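Sestedard Two-Arm Simulation Pack

Sestedard is the simulated episode set behind the Huanca grasp-transfer method, by Zoila Huamán and Oskari Ruotsalainen. It contains 2,645 episodes across 14 tabletop tasks, each with wrist and overhead views.
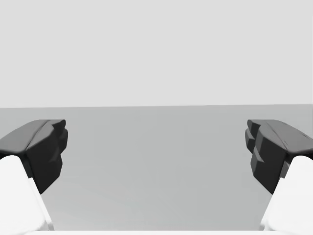

Policies are trained on the wrist views alone for the first 100 epochs. The overhead view is added after that. Joint states and gripper widths are logged at every step.
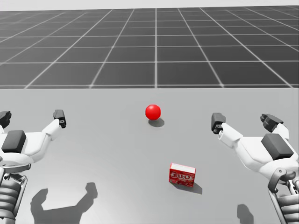

Object placement is randomized at the start of each episode. Lighting direction stays fixed within a task. Simple shapes and packaged goods share a table, such as a red ball and a JELL-O box, so the policy has to handle round and flat-sided items.

Version 29, November 2022. Loader for Prema included.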